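Household > Paper and desk > Letters and voting

Reading time: 2 minutes

Writing to your member of the European Parliament from the kitchen table

In our house the letters to politicians were always started and never sent. Now I keep everything for them in one drawer, and in November I sent two.

Clear the table first and wipe it well, as grease goes through paper very quickly. Put out the pen, the envelopes and one sheet for notes.

Write in the notes only one matter. My neighbor Juraj Říha wanted to complain about the night trains, the price of milk and the bus to Brulow in the same letter, and it became 220 lines. I helped him to cut it to 29. 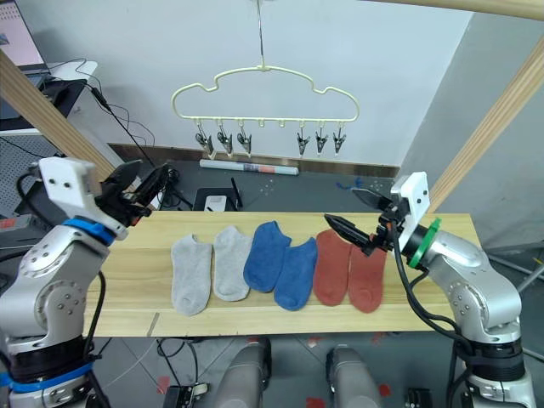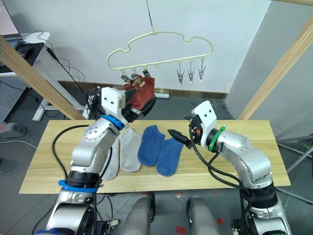
Socks in pairs on a board, and a red sock at the clips of a hanger.

Say in the first sentence what you ask for. A vote for or against something is a good request, "please do more" is a weak one. Give the name of your town, so the office can see that you live in the area.

Keep a copy of each letter in a plastic sleeve, with the date of sending in the corner. When the answer comes, put it in the same sleeve. If there is still no answer after a month, send the copy again with a short and polite note on top.

Newspaper cuttings turn yellow on a sunny shelf. I keep mine in an old cookie tin, flat, with the newest on top. It holds 200 of them if you do not fold.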